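Lesska Hall, activity room: annual safety check

Date of check: September 28, 2022
Checked by: Savvas Manolakis
Floor area: 400 square feet. Posted limit: 50 people.

1. Exit door. Opens fully, latch releases with one push. OK.

2. Extinguisher. Gauge in the green, tag current to May. Bracket screw loose, tightened during the check.

3. Outlets. 13 tested. The one by the sink trips late and has been taped off until the electrician comes.

4. Tables. Rocked each one by hand. Cloth tops pressed flat, edges felt for splinters and staples. No action.

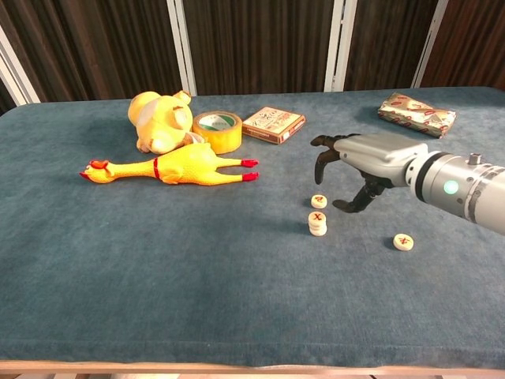
5. Curtains and dividers. Flame-retardant certificate is in the office binder. It runs out before the next check, so get a quote from Serra now. The last one was $2,455 for the whole building, washing included.

6. Small items. Soft toys: pull seams, ears and eyes. Tape, boxes and anything else left out goes back in the cupboard at closing.
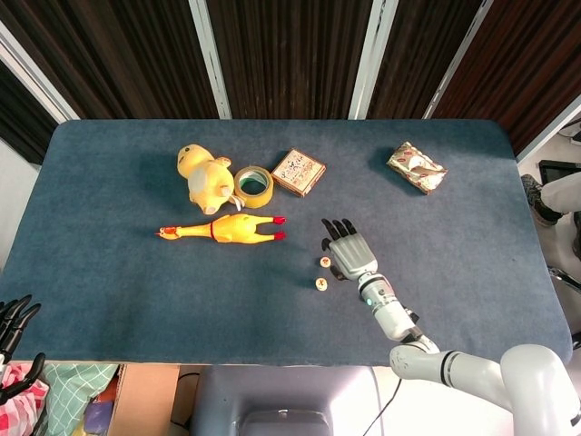
The cupboard lock sticks. Use graphite on it, not oil. A spare key is on the hook behind the office door.

7. Heating. Filter changed. Thermostat cover cracked, still works. Order part from Ovdale.

Open items: 3, 5, 7.

Comments (2)

Cosimo Morelli
Is the outlet by the sink on the same breaker as the kettle? We had trouble with that one last winter too.

Palunden parent
Thanks for posting these. Could you add the restroom step to the list? The edge strip is lifting.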